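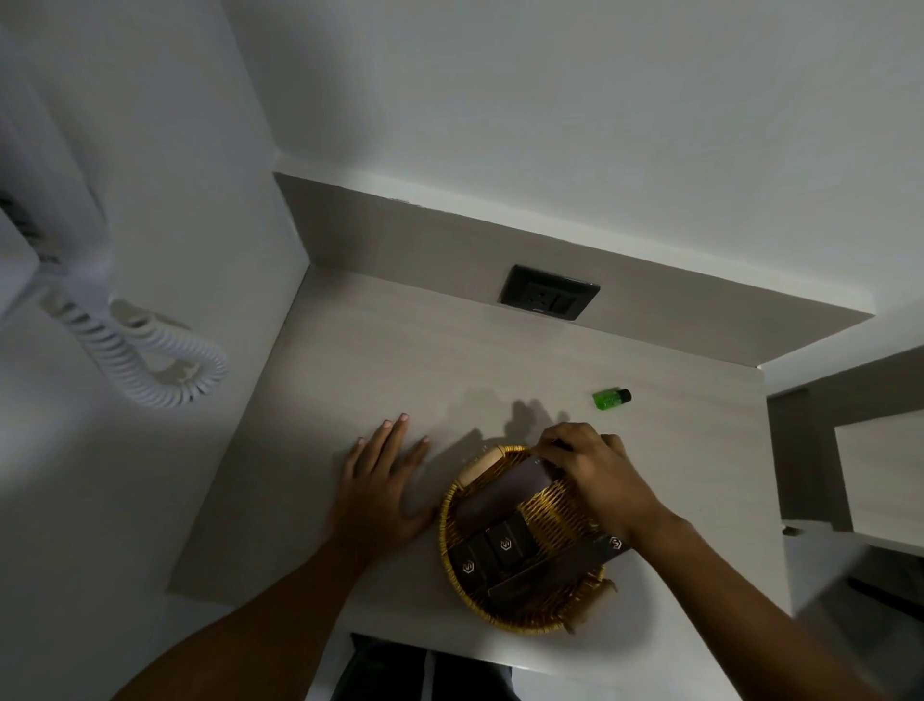

**Figure 1.** Desk with raised back panel and built-in power socket.

## 4. Newsletters and the return of inactive alumni

The chapters in our study use the newsletter as their main way to reach former members. We wanted to know if the newsletter also brings back those members who have had no contact with the chapter for a long time. In this section we call a member "inactive" if he or she did not come to an event, did not pay dues and did not answer any message during the last five years. The definition is strict, and it leaves out persons who only read the news without writing back. We return to this weakness in Section 6.

### 4.1 The two associations

The data come from two alumni associations, Jikden and Vustgate. Both belong to student societies with their own house near a campus, and both keep their member lists in the Nevum system, so the fields could be compared without much cleaning. Jikden has 700 members with a working address. Vustgate has 600. The societies are different in age and in habits. At Jikden the yearly dinner is the center of the calendar, and members travel far to attend it. Vustgate has no such dinner, but it holds small meetings in several cities, often in the home of a member.

The newsletters are also different. The Jikden newsletter is long and is written in a formal style. It begins with a letter from the chapter president, followed by the financial report, and the news of members comes at the end. The Vustgate newsletter is short. It is nearly all member news, sorted by the year of graduation, and the request for dues is one line on the last page.

### 4.2 Procedure

Each association agreed to send one extra issue in June. Half of the inactive members, chosen by lot within each graduation decade, received the usual version. The other half received a version in which the first page contained only news from their own decade. The rest of the content was the same, and the subject line was the same as well. Both versions were sent on 10th June. No reminder was sent, although Jikden normally sends one, and the office there was not happy with this change.

We recorded three kinds of answer: an update of the address or employment, a registration for an event, and a free message to the office. A payment of dues was recorded separately. Messages that only asked to be removed from the list were not counted as answers, but we kept them for the discussion of fatigue.

### 4.3 Results

In both associations the decade version received more answers than the usual version. The difference was clear at Jikden and weak at Vustgate. We think this is natural, as the usual Vustgate issue is already close to what the decade version offers. A member who opens it finds his or her own year quickly. At Jikden the same member must pass the letter and the financial report first.

The kind of answer was less expected by us. Most answers were free messages, and many of them did not speak about the chapter at all. The writers asked for the address of an old roommate, corrected the spelling of a name, or reported the death of a classmate. Registrations for events were rare in both groups. For dues we found no difference between the versions.

Age had an effect, but not a simple one. The oldest decades answered often whichever version they received. The youngest decade answered little, and some of its members wrote that they already follow their friends through social media and do not need the newsletter for this. The decade version helped most in the middle groups, where members had left the house long ago and were still working.

### 4.4 Relation to earlier work

Leung describes alumni loyalty as a bond to the institution, which grows weaker with distance and time. Our results agree with the second part of this description. For the first part we have some doubt. The free messages show a bond to a small circle of persons who lived in the house in the same years, and the chapter appears in them mainly as the place where an address can be found. An association that measures its success only by dues would not see this activity, and in the Nevum records of both associations these messages had no field of their own before our study.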